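Tidum-users mailing list archive
Subject: Re: [tidum-users] Cell 2 in the sim: arm stops short, then sulks
Date: April 3, 2026

Replying inline, and apologies to anyone on digest who gets this twice. My mail client has opinions.

> We copied the Trandham cell into Tidum last month so we could try out
> grasp changes without tying up the real thing. It loads fine and the arm
> moves fine. But on maybe one pick in five it gets the object, lifts it,
> starts across and then stops dead over the big white housing and throws
> a collision fault. Nothing is touching anything. I have zoomed in until
> I could see the individual triangles. The real cell has never done this.

The real cell has the advantage of being real. The one in the sim is colliding with a shape you can't see, and I would bet my lunch on which one.

When you import a rounded body, Tidum keeps the pretty mesh for drawing and makes its own, much dumber mesh for contact. On anything that bulges, the dumb one is a hull stretched over the whole part like cling film. Your housing has a curve, then a flat ledge. The hull goes straight from the top of the one to the outside edge of the other, and everything in between is solid as far as the solver is concerned. So the object you're carrying hangs in open air on the screen and is buried up to its neck in the physics.

Turn on the contact overlay (View, Debug, Contact shapes) and look at it from the side. If you see a big green tent, that's your ghost.

To fix it, split the housing into pieces before you import. Two is enough for the shape you have, one for the curved part and one for the ledge. Then set each one to its own hull. Do not be tempted by the "exact" setting. I was, and my step rate went down to something I could have matched with a pencil.

> I tried raising the lift height by 100 mm and it went away, but then
> the elbow runs out of room and the wrist flips over.

Right, and please put that back. We had the Pekmont cell running like that for most of a spring. Every pick went up, over, around and down like somebody carrying soup through a crowded restaurant, and when we moved the path to the hardware it flipped at the wrist the first time and wound the gripper cable into a knot. The cable is not in the simulation. The cable is never in the simulation.

> Also the scanned objects seem to hang a little off the fingers, mostly
> to one side. Is that the same problem?

Different problem, same family. The scans come in with their origin wherever the scanning software felt like leaving it, and the center of mass goes there too unless you say otherwise. On a block you would never notice. On lumpy things it makes the object want to swing, the fingers slip, and you go off and spend two days tuning friction. Ask me how I know. There's a "recenter on volume" box in the import dialog. Tick it, reimport, and throw away whatever friction numbers you've built up in the meantime.

While you're in there, check the finger pads. The stock model has them as one box each, and Ziółkowski's gripper patch (it's in the contrib folder, unchanged for ages, works) swaps in a proper pad with a bit of give. Load it after the arm, or it attaches itself to the base and you get a very well-padded table.

> Last thing. How often do you re-zero the sim cell against the real one?

Every time somebody moves something, which in practice means every time somebody has cleaned. Our routine:

Touch off on the three corner marks with the pointer, not with the fingers.
Write the offsets in the cell file, with your initials.
Run 100 picks in the sim with the seed fixed at 13, so we all fail on the same ones.
Compare against the last log. If the failures are in new places, something has shifted.
Only then let the hardware move, at low speed, with a hand near the stop.

It takes most of a morning and it's dull. Skip the initials and in a month you will have four sets of offsets, all labeled "new".

One warning about the overlay, before you send me a screenshot that's entirely green: it also draws the keep-out zones, in the same green, which I have complained about on this list before and will again. Switch zones off first. If the tent is still there after the split, send me the cell file and the log. The cell file alone tells me nothing, and the log alone tells me you've had a bad day.
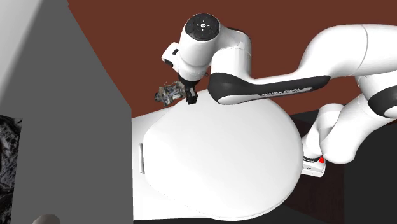 And if you do send the file, strip the scans out of it, please. The last one bounced off our mail server for size, and I got to explain to IT why somebody was trying to mail me a shelf of groceries.

--
tidum-users mailing list
To unsubscribe, send a blank message with "unsubscribe" as the subject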